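Print this page | E-mail this page
Search the guide Enter keyword Go

Section 2 - Setting Up and Clearing the Table

Applies to the Trido table kit and the Ostetti accessory set, part 3080.

2.1 Setting up

1. Wipe the tabletop with a dry cloth.
2. Lay the gray block flat near the middle of the table, long side parallel to the front edge.
3. Stand the black cup to the left of the block and farther back.

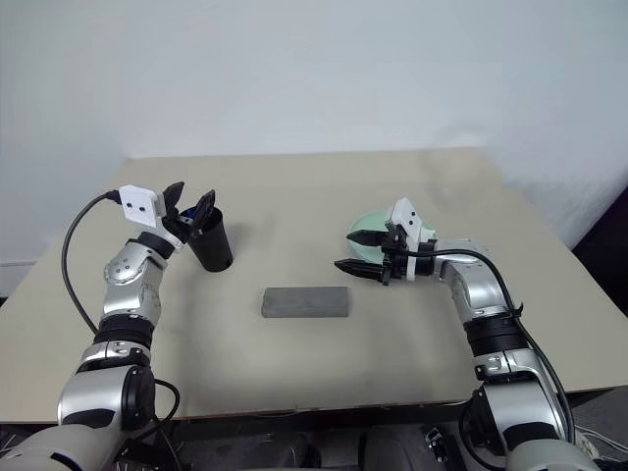

4. Keep small items inside the cup until they are needed.
5. Leave the area in front of the block free.

NOTE: The block stays on the table during clearing. Do not stack items on it.

2.2 Plates and short cables

1. Lay short cables flat on the left side, connector plug on the table surface.
2. Keep the round plate on the right side. Tilt it by the rim to lift it - do not drag it.
3. Remove small items from the plate before storing it.

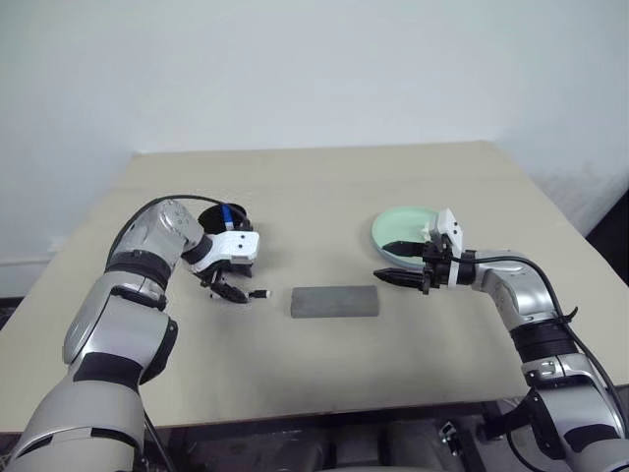 Page last changed: August, rev. 183

4. Coil each cable loosely and place it in the accessory tray.
5. Store plates last, face up.

CAUTION: Do not pull a cable by its plug. Do not set plates on top of cables.

NOTE: Replacement cups and plates are listed in the Janex parts sheet. Quote order code 4000.

Related items
Section 1 - Unpacking the Table Kit
Section 3 - Cleaning the Tabletop
Mofokeng Accessory Tray - Fitting Notes
Janex Parts Sheet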